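Budget notes for the second two-arm cell

Wednesday, April 2, 2025
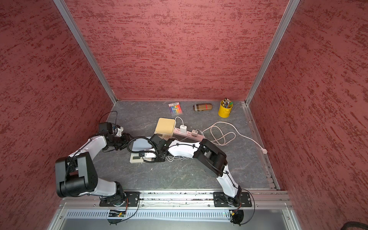
Cell 1, both arms on the shared front rail, desk items on the floor panel.

The quote for cell 2 has to go to Halima Rotich before the end of the month, so I spent the evening going through what we bought for cell 1 in December and what I would order differently.

The arms are the easy line. Same model, same pair, same side-by-side mounting on aluminum extrusion. Jilten quotes 50 days on arms and three on extrusion cut to length. Order the arms first and draw the enclosure while waiting.

Cabling was under-budgeted. I had allowed one set per arm at the stock length. With the elbow folded and the wrist reaching back, the stock gripper cable leaves very little slack, and the longer one makes a loop that has to be kept clear of the work. I have put both lengths on the list, plus a bag of 90 zip ties. Loïc Guérin wants proper cable clips on the forearm links. They are priced as an option.

Wall lining: red again, textured. Dokside sells it by the roll and one roll covers three walls with a strip left over. The floor panel is the gray marble pattern, same supplier. Get a spare panel.

Task objects come out of petty cash. Markers, a glasses case, a pen cup, a power strip, chargers. I have set aside 22 dollars a month for replacements.

Still open:
Covers for the electronics under the rail. No price yet.
Slot cover strip for the rail. Debris collects in the slot and vacuuming it is slow.
Freight. Wultdale has not answered my second email.

Spare gripper fingers are on a separate order.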